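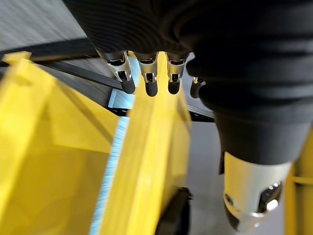 Maren Oduya
Second-year student, Library and Information Studies, Steswood College
Nov 30, 2018

Lost Property at the Vieira Library: What Gets Left, Where It Goes, and Who Comes Back for It

Background

The Vieira Library keeps lost property behind the main desk. When I began this project, the items went into a deep gray drawer lined with black foam, and anything too big for the drawer went on the floor under the counter. Desk staff wrote each item into a paper log with the date, the place it was found and a few words of description. If the owner came back, someone crossed the line out.

My question was a simple one. I wanted to know what share of the items is never collected, and whether the way they are stored and written down has anything to do with it. I work evening shifts at the desk, so I already had a guess about the answer. I tried to keep the guess out of the log work.

Method

I typed up the paper log for the past school year, which gave me 537 entries. I put these into Wurker, the shared spreadsheet tool the college uses, and sorted them into five groups: clothing, bottles and cups, electronics and chargers, books and papers, and everything else. Keys gave me trouble. They ended up in everything else, although a set of keys with a student card on it should probably have had its own group.

In October I also watched how searches went at the desk. For each one I wrote down what the person asked for, what the staff member did first, and whether the item was found. I did not write down anyone's name. I did not time the searches with a stopwatch, and I now think I should have.

What the log showed

Most of the written descriptions are too short to be useful. "Black bottle" appears over and over, often with no brand, no size and no note on stickers or dents. "Charger" is worse. A person who calls and says they lost a black bottle on the upper floor cannot be given a yes or no from the log, so the staff member has to go and look in the drawer.

Electronics were collected more often than anything else. Clothing did badly, mainly gloves and scarves. I had expected water bottles to be collected quickly, as people use them every day, but a large part of them stayed until the end of term and were then given away. Several students told me they had not known the library kept bottles at all. They assumed the cleaners threw them out.

The log also has gaps. There are whole stretches during exam weeks with hardly any entries, and I don't believe people stopped losing things. The desk was busy and the items went straight into the drawer.
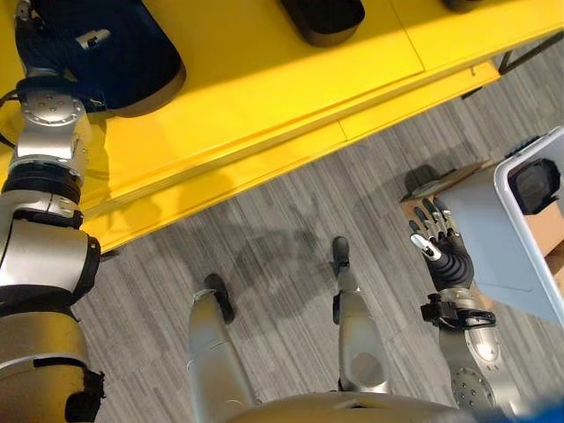
Storage turned out to matter more than I planned for. A lot of what people lose is black or navy, and the drawer was black on the inside, so staff had to feel around for gloves, phone cases and cables by hand. Contrast is the whole problem. On a bright yellow table, a large dark object with a smooth curved outline is easy to pick out, and so is a thin black cable. Put either one on black foam and it takes a flashlight. The two readings I used on signs and wayfinding both deal with contrast in lettering, and neither has anything to say about the surface under a pile of mixed objects.

I asked the desk manager if we could try a different lining. We had a roll of pale shelf paper left over from the move out of the Premine annex, and that went into the drawer after the foam came out. Staff said it was easier to see what was there. I only have their word for this, plus my own shifts, and the paper tears at the corners.

Changes to the form

I wrote a new log form with six fields: date, place found, type of item, main color, brand or marking, and where it is stored. The last field was added after a jacket sat in the back office for most of a month while its owner asked for it at the desk. The form takes longer to fill in than the old one. On quiet shifts it gets done properly. On busy ones the brand field is often left blank, and I would make that box bigger in a second version.

Limits

The paper log covers only what staff had time to write. A line that was not crossed out may mean the item was never collected, or it may mean someone forgot the pen. I also changed the drawer lining and the form within the same month, so I can't separate the effect of one from the other.

Next steps

The desk will keep using the new form through spring. I have asked for a short notice by the exit that says bottles are kept, and for the drawer to be checked against the log at the end of each week.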